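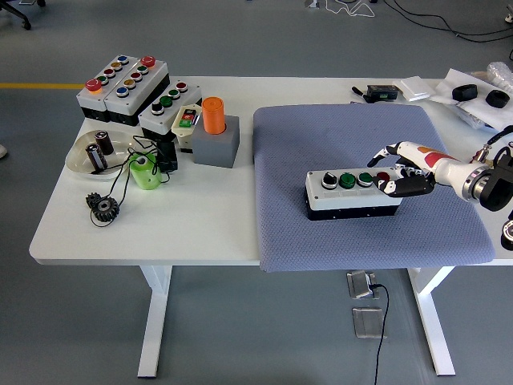
Une lectrice de Litodley nous demande si elle peut encore voter à l'élection municipale partielle alors qu'elle a déménagé en cours d'année. Oui, tant que votre nouvelle adresse se trouve toujours dans la commune ; pensez simplement à la signaler en mairie, vous serez peut-être rattachée à un autre bureau.

Combien de sièges sont à pourvoir ?
Deux, l'un pour le quartier Vukau, l'autre pour le secteur Katsaros. On nous pose souvent la question, et c'est bien normal, car le découpage a changé en juin et tout le monde s'y perd un peu (nous aussi, les premiers jours !).

Faut-il être présenté par un parti pour être candidat ?
Pas du tout. Il vous faut 20 signatures d'électeurs de votre secteur, à déposer avec le formulaire au guichet de la rue Grosus. Prenez-en quelques-unes de plus, une signature illisible est si vite arrivée.

Où sont publiés les entretiens avec les candidats ?
Sur ce site, au fur et à mesure. Chacun reçoit les mêmes questions et nous publions les réponses en entier, même quand elles sont longues, et elles le sont souvent !

Je serai absent le jour du vote, que faire ?
Vous pouvez donner procuration à un autre électeur de la commune. Prévenez-le bien, car il ne recevra aucun courrier de notre part.

Page mise à jour le 21 janv. 2024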